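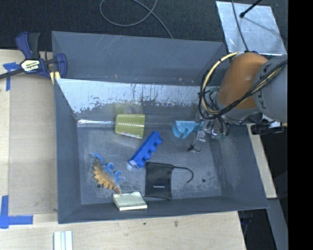

Suction or two-finger for mixed bin picking? Trying to pick one before November

Posted by Kasun Kumarasinghe

Hi all, first post so go easy on me. I've been comparing two grippers on the same arm for a couple of weeks now and I'm more confused than when I started. One is the Drudetti two-finger, the other is a single-cup suction head from Pillurance (the small one). I toss a bunch of random stuff in a gray bin — toys, a plastic cup, a little drawstring pouch, that sort of thing — and let each one run 60 picks with the same camera and the same controller settings.

Suction is great on anything flat and smooth, and hopeless on the pouch. It grabs the fabric, lifts maybe an inch and lets go. The fingers do fine with the pouch but they hate anything lying right up against the wall of the bin. I had 13 misses in one run and nearly all of them were wall stuff. I can only keep one of the two (the other goes back to the shop), so which would you keep? And is there a trick for the wall thing that I'm missing?

3 answers

Thitima Ongart
Keep the fingers! I went through this with a Srithong arm last year and ended up selling my suction head. A cup on anything ribbed or soft just leaks, and you can swap cups till you're blue in the face (I did, I have a drawer full of them).

For the wall problem, check your approach angle before you blame the gripper. If you're coming straight down, one finger needs to fit between the object and the wall and there's no room for it. Tilt the wrist a bit and close along the wall instead of across it. If that still won't go, do a little nudge first — drag the thing toward the middle with the fingers closed, take a new camera shot, then pick. Adds 2 seconds or so, and I stopped caring about that pretty fast.

Also clamp your bin down if you haven't. Mine crept every time I bumped it and I spent a whole evening recalibrating a camera that was fine.

Lieven Van Acker
depends what you want to pick

Wichai Kaewkla
Mostly agree with Thitima, but I'd look at your misses by object before you send anything back. I logged 947 picks on my setup and more than half of the failures came from two things, a shiny cup and a loose cord. The depth camera was giving me garbage on the cup, so the gripper never had a chance. Different gripper, same garbage.

What camera are you on, and is it mounted on the wrist or fixed?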